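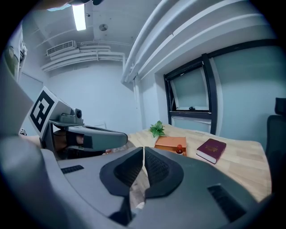 Two grippers on the bench, and a few doubts

Joonas Salminen's hand-held grippers have reached the stage where people stop to try them. There are two now, both gray, and the idea is that you squeeze a handle, do a chore on the desk, and a robot arm later learns the chore from the recording. That is the pitch, anyway. I have heard pitches in this workshop before — the Veloso sorter is still under a sheet.

Credit where it's due: the ribbed pads on the fingers are a big step up from the smooth ones, and the square marker now sits on top of the gripper next to the lens. The test objects are a plant sprig, an orange box, a small red bottle and a maroon book. Joonas wants 100 recordings before he trains anything. He has 14.

Geum-ok Gil asked what happens when the box is a different box. The answer was "more recordings." I'd like to see one shelf tidied by a machine before we set aside more bench space in August. Anyone who wants a turn on the handles should see Joonas, and please put the book back afterward.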